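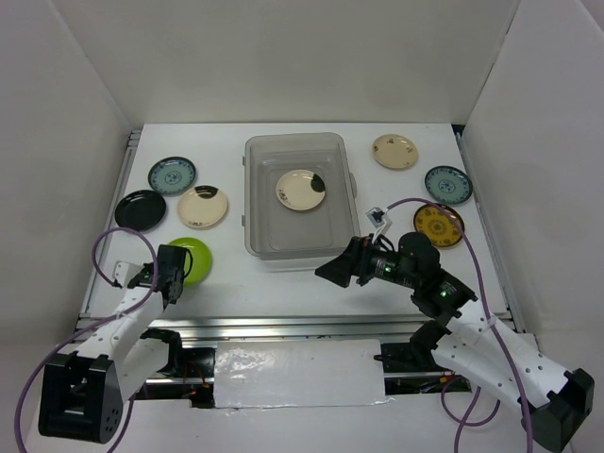
Sell the lot and buy new when you get there, I was told in a comment on my other thread, so now I'm asking: is it worth paying to move old china?

tinlid
Posted 01/01/2019 in Moving and Storage

We are moving to Manzano in May. It's 700 miles and we are using Mendent for the furniture and most of the boxes. They will pack the kitchen for us if we want, but it's extra. The quote for the china alone is $379. That covers the plates, the serving bowls and a soup tureen that was my grandmother's. It does not cover glasses.

The plates don't all match. Some are Katness, which was the everyday pattern when I was growing up, and the rest were picked up over the years to fill in as things broke. I doubt any of it would sell for much. We do use it though, and I would rather eat off these than off something new.

I could pack it myself, but the Mendent paperwork says boxes marked "packed by owner" are treated differently if there is a claim. I read that part twice and still don't understand it. Does it mean they pay nothing, or that they pay less?

Also, the truck may be held in a warehouse for a few days before delivery. I don't know if that matters for dishes.

So, pay for the packing, do it myself, or sell?

hallway_closet

Pack it yourself. I have moved five times and the only thing I ever lost was a butter dish.

Stand the plates on edge. Don't lay them flat in the box. A plate on its edge takes a bump much better than one at the bottom of a pile. Wrap each one in two sheets of packing paper, put crumpled paper under and over, and don't leave gaps. If the box rattles when you move it, open it back up and add more paper. Use the small boxes with the double walls. Big boxes get too heavy and then people drop them.

Newspaper is fine for padding but not right against the china. The ink comes off and it's a pain to clean out of small cracks in the glaze.

Mark the sides of the box as well as the top. Once boxes are stacked, the top might as well not be there.

I wouldn't sell. You will get a few dollars and then spend more on new ones.

old_mill_road

The packing is the easy part of this. What you need to sort out first is the coverage, so I'll start there.

Movers usually give you a basic level of coverage that goes by weight. It is not based on what the item is worth. A dinner plate weighs very little, so what you get back for a broken one is next to nothing. You can normally buy a higher level where they repair, replace or pay for the item. Ask Mendent which one is in your quote. It should be written down, and if it isn't, ask them to add it before you sign.

"Packed by owner" generally means that if the outside of the box is undamaged and something inside is broken, they can say it was your packing and turn down the claim. If the box is crushed or has a forklift hole in it, you have a better case. That is how it worked for me. Yours may be worded differently, so call and have them go through it with you line by line. 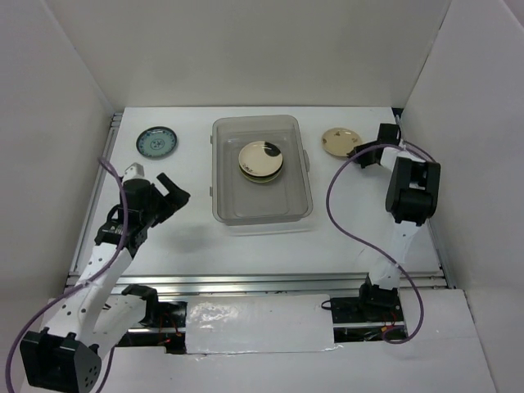
While you have them on the phone, ask if they'll pack only the tureen and the large serving bowls. Those are the hard ones. They have lids and handles and they are hollow, and that is where the breakage happens. Plates are simple by comparison. I paid for three boxes of awkward items and did everything else myself over a couple of evenings - the bill came down by more than half.

Before anything gets wrapped, put it out somewhere with good light and take photos. Get the front and the back, with the maker's mark if there is one, and any chips that are there already. Write a list to go with the photos and email both to yourself. If you ever have to make a claim, the first thing they want to know is what shape it was in.

The warehouse stop doesn't matter for the china itself. It matters for the boxes. Cardboard goes soft in a damp building and the bottom of the stack starts to sag. If you know there will be storage, tape the bottom seams twice and put your dish boxes on the list of things to go on top. Or ask if they can be loaded last.

I used the Brirkier dish boxes with the cardboard dividers. They cost more than plain ones. The dividers were good for bowls and cups and too narrow for our dinner plates, so measure your biggest plate before you buy. I ended up returning one pack that I hadn't opened.

On selling: I looked into it for my own odd pieces. Unless you have a full matching set in a pattern people are looking for, the postage costs more than the plates bring in.

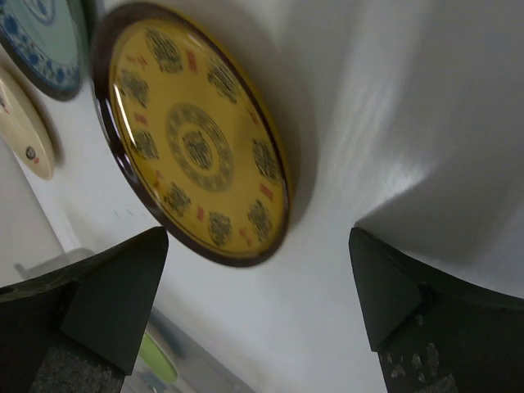
Page 2 of 2

tinlid

Thank you both. I called Mendent this morning. The quote has the basic coverage, by weight, just as you said. The higher level can be added but they want a list of anything valuable first. They did agree to pack only the tureen and the bowls, and they will send a new price.

I went through the cupboards after that and wrote everything down. It comes to 35 pieces, not counting the tureen. A few have chips I had forgotten, so those are going to the thrift store or under plant pots.

I'll do the plates myself, on edge. Still looking for small double wall boxes. The hardware store near us only had the large ones.

cornerlot

we took ours in the car. back seat floor, towels between everything, no problems. if you are driving anyway why put it on the truck

hallway_closet

Car is fine if you have the room. Just don't put the cooler on top of it.

For the boxes, try a liquor store. They are strong, they are small, and most places will give them away if you ask early in the day. Check that a dinner plate fits before you haul a bunch of them home. Some are too narrow.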